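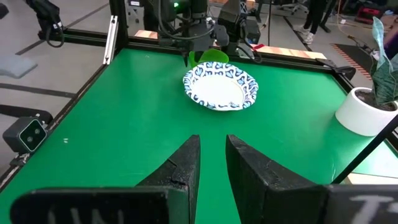

1/ I've kept the books for a small village supper in the Murín valley for a while now, and people keep asking me what it costs to feed a hall. So, a thread on money, soup and portions.

2/ The supper happens once a month from October to March. Anyone can come. There is no ticket. A box sits by the door and people put in what they want.

3/ On a normal night we serve 130 people. The hall at Mirska is rated for more than that, but the kitchen isn't. It has one stove with four burners and an oven that runs hot on the left side.

4/ The whole season has a budget of 2000 euros. That covers food, gas, hall rent and paper goods. It does not cover anyone's time.

5/ Hall rent and gas take 800 of it. That part never moves. I pay it before the first supper so I can stop thinking about it.

6/ What's left goes mostly to onions, potatoes, dried beans, barley, oil and bread. Meat shows up twice a season. We tried it every month one year and ran out of money in February.

7/ Beans are where you save. Buy them dry in the big sack from the mill shop in Onder. Soak them Friday night. Canned beans cost us three times as much for the same pot, and you have to get rid of all the cans.

8/ Bread is where you can't save. Cheap bread goes stale before the second seating and people leave it on the table. We get day-old rye from Zuden bakery at half price and warm it in the oven, right side only.
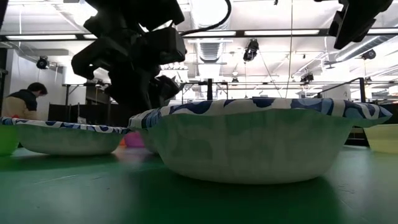 9/ Portions. A ladle and a half per person for the first round. If you start with two ladles, the last table gets broth. I learned this at my first supper and had to go fry eggs.

10/ Seconds open when the last table has been served, and no earlier. Some people don't like that. They still come.

11/ Salt at the end. A big pot cooks down more than you expect, and soup that tasted right at four o'clock is too salty by six. Put salt on the tables too.

12/ Someone asked yesterday about allergies. We make one small pot with no barley and no celery. It has its own ladle with red tape on the handle. That ladle hangs on its own hook and goes back there after washing.

13/ Leftovers: we used to send them home in jars. Now we cool the soup in shallow trays in the back room, and whoever wants some can pick it up Sunday before noon. Cooling a full deep pot takes far too long to be safe, even in winter.

14/ The door box. It brings in a little over half of what a supper costs. The rest comes from the spring plant sale and a small grant from the township. I would not plan a season on the box alone. One icy night in January can wipe out a third of it.

15/ Write down what you used the same night. Not the next day. I have a notebook with columns for bought, cooked and thrown out. The last column is the useful one. It's how I found out we were peeling nearly 20 kilos of potatoes too many every season.

16/ Carrots got expensive this fall. I'm swapping half of them for rutabaga, which the Onder growers still sell by the crate. It needs ten more minutes in the pot - cut it smaller if you're short on burners.

17/ For those who asked about recipes, I'll post the bean and barley one next week with amounts for a full pot. If you want it for a family of four, you'll have to do the dividing yourself.

18/ First supper of the season is this Saturday. Doors at five, soup at half past. If you can peel, come at one and bring your own knife. Ours are bad.

Posted 2022-10-13

Print this thread
E-mail this thread

Recent threads
Storing onions in an unheated shed
What the spring plant sale brought in
Repairing a stockpot handle
Bus times from Zuden to Mirska, winter schedule
Dry beans by the sack: which ones cook evenly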